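Returner places open at Tarngate from January

Last updated: January

Applications are open for the second round of the Tarngate returner programme, which places people who have been out of work for a year or more into paid supervisory and management jobs. There are 29 places this time, up from 15 in the first round. They are spread across four employers: Vomach, Pina, Caldeira and our own head office.

The programme is for people who have led a team before, or who were close to doing so when they stopped. Most of the first group had left work to look after children or parents. Two had been ill for a long time and one had moved country with a partner's job. Applicants do not have to give a reason for the gap, and the form no longer asks for one.

We had 169 applications for the first round. Hussam Tarawneh, who runs the programme, read all of them with one colleague and interviewed everyone who met the basic requirements. He says the main problem was the way people wrote about themselves.

"They put the break at the top of the page and then apologised for it," he said. "Somebody who had managed a depot for six years would give that two lines. We had to ring people up to find out what they had done."

As a result, the form has been rewritten. It now starts with three questions about past work and asks for one decision the applicant made that other people disagreed with. There is no CV upload. The whole thing takes less than an hour and can be saved part way through.

Each placement lasts six months at the normal rate for the job. Returners have a line manager and a separate sponsor, who must be at least two grades more senior and in a different department. The sponsor's job is to put the returner's name forward for projects and cover roles, and to tell them about vacancies before the placement ends. In the first round the sponsors were left to decide for themselves how often to meet, and some pairs met only once. Meetings are now every fortnight and go in both diaries on the first day. 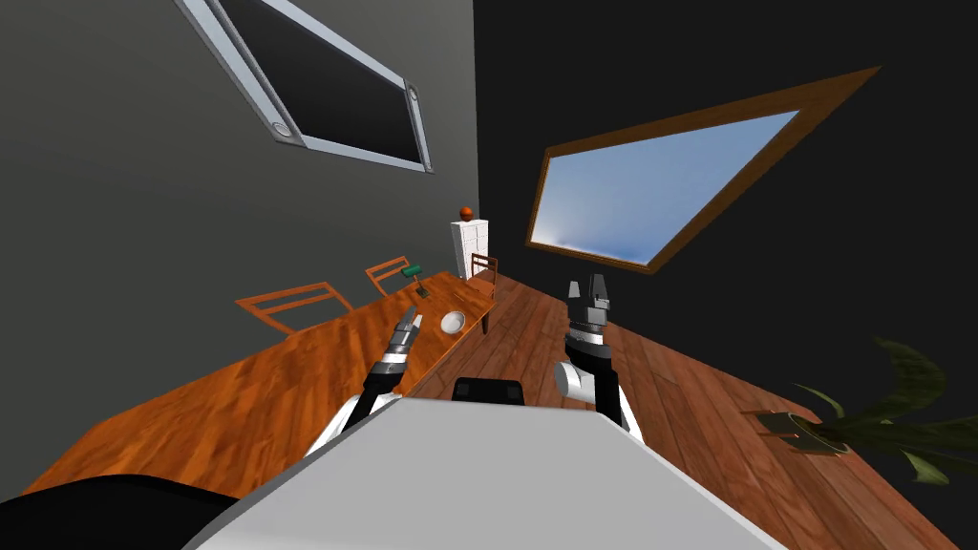 Wall screen, long table and wooden floor.

Part-time placements are available at all four employers. Last time only Pina offered them, and several people turned down places elsewhere over the hours. Caldeira has agreed to advertise its shift lead posts as job shares, which it has not tried before at that level. Vomach can offer three or four days a week but needs everyone on site on a Tuesday.

Of the 15 people in the first round, 11 were offered permanent jobs and nine accepted. Two went to other firms at a higher grade. The remaining four were not offered anything, in three cases where the team had no budget for the post after the placement. Employers in this round have had to confirm that money for a permanent post is set aside before they were given a returner. Caldeira asked for more places than it has received on that basis.

Jad Khoury joined Vomach as a planning manager in the first round after four years at home with his sons. He now leads a team of eight and has signed up as a sponsor. He found the first month hard going.

"The work itself came back quickly," he said. "The systems had all changed and I didn't like asking people half my age where things were. My sponsor told me to write the questions down and bring her the lot. By the third meeting the list was quite short."

He would have liked more contact with the other returners, who were spread over several sites and rarely spoke. A monthly lunch has been added for this round, with travel paid. Partners and managers are not invited.

We are also looking for sponsors. You need to be at grade seven or above and able to give two hours a month, plus half a day of training before the placements begin. All 310 managers at that level across the four employers have been sent a note, and replies so far have come mostly from finance and operations. Sponsors from engineering and sales would be very welcome.

Forms are on the staff site under Careers and can be passed to friends and family outside the company. Paper copies are available from any reception desk. Questions about hours, pay or childcare costs should go to Hussam's team, who answer the phone between 9.30am and 4pm.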